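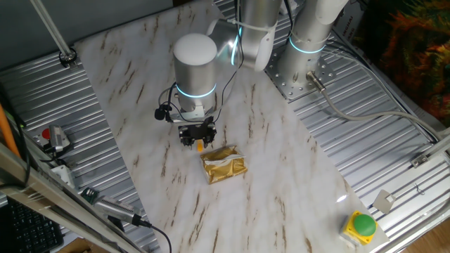 Week 2 — Packaging and shelf life (Dvorak)

Reading: course pack ch. 2, skim the Sesenero case before section.

What spoils dry snacks: moisture, oxygen, light. Usually moisture first. Crackers go soft long before they're unsafe.

Water activity is NOT the same as water content. Honey has plenty of water, low activity. Will come back to this.

Barrier layers — paper alone does very little. Plastic film okay for water vapor, so-so for oxygen. Foil best for both untill it gets creased, then pinholes. Metallized film is cheaper, thinner metal, not as good.

Seals: most leaks are at the seal, not the film. Crumbs or oil in the seal area = weak seal. Check temp, pressure, dwell time, in that order.

Date labels: "best by" is quality. Mixing this up with safety is why people throw out good food.

Sesenero case: moved from foil to paper, returns went up over the summer. Why? Bring one page, typed. Room 19, Emmett has the sign in sheet. Lab groups of 2, same partner as last tme.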